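Robot learns to spell, slowly, and to stop when it should

A research group at Larnosura has spent most of a year teaching a two-armed robot to spell short words with toy letter blocks, a job that most people finish mastering before they lose their first tooth. The group's new report, posted in July 2022, says the machine now gets the word right more often than it gets it wrong, and describes how it came to do so on far less practice than the usual recipe calls for.

The method goes by the name Riltex. In the standard approach, a person steers the arms through a task over and over, and a program learns to copy what it was shown. The person gets bored, the person gets sloppy, and the program faithfully learns the sloppiness too. Riltex takes a smaller pile of demonstrations and has the program mark the moments where the demonstrators disagreed with one another: where one of them paused, say, and another pushed ahead. Those moments get extra practice. The dull stretches in between, when an arm is simply on its way somewhere, get almost none.

Spelling was chosen as the test because it is easy to grade. A word is either right or it isn't, and no one has to argue about whether a towel counts as folded. (The group's earlier project involved towels. The report mentions it once, in a footnote.)

The training set came to 721 demonstrations, all of them four-letter words or shorter. The robot was then given 100 attempts at words it had not been shown. With plain copying it finished 4 of them correctly. With Riltex it finished 58, and in another 15 it stopped partway and waited for help, a behavior the authors are prouder of than the spelling. A robot that knows it has picked up the wrong letter, they write, is worth more on a factory floor than one that places the wrong letter with confidence.

The remaining 27 were wrong. Several were wrong in the same way, with a "b" turned upside down to make a passable "q," and the report gives this a full page and its own chart. 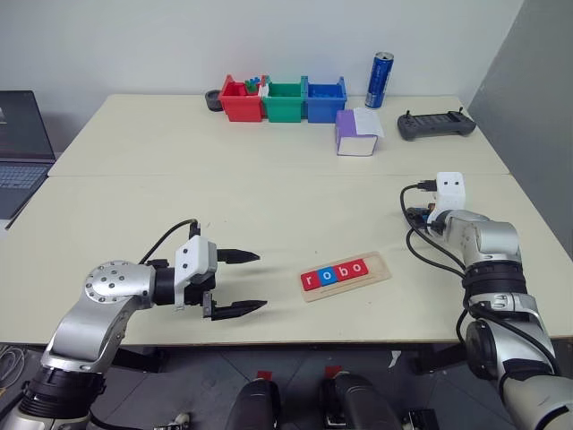 Jae-hoon Bae thinks the whole thing is being oversold, though he is polite about it. He points out that letter blocks are chunky, brightly painted and hard to damage, and that a method which shines on them may fall apart the first time it meets a plastic bag. He would also like to see what happens when the words get longer. Four letters, he said by phone, "is a good length for a demo and a bad length for a language."

The authors do not put up much of a fight on the second point. Six-letter words were tried in a side experiment and the results were poor enough to be placed in an appendix, where they take up three lines. The trouble seems to be one of bookkeeping. By the fifth block, small errors in placement have added up, the row has begun to wander, and the gripper closes on the corner of a block it expected to meet head-on.

Si-eun Won, the report's first author, is more cheerful about the first complaint. Plastic bags are on the list, she said, along with cable ties and the small cardboard boxes that warehouse operator Nemov has offered to supply by the pallet. Her view is that the choice of object matters less than where the hesitation falls. "People slow down right before the hard part," she said. "We were throwing that information away."

There is a cost. Sorting the demonstrations takes the program longer than learning from them does, and the group has so far run it only on its own equipment. A second lab, Cho, has asked for the code and plans to repeat the spelling test with different arms and a different set of demonstrators. Results from that are expected in October, assuming the arms have been delivered by then.

In the meantime the Larnosura group is widening its vocabulary. The next round of words was picked by a vote among the students, which Won now regards as a mistake. The list had to be shortened twice before it could be shown to visitors, and one of the words left on it is "taxes."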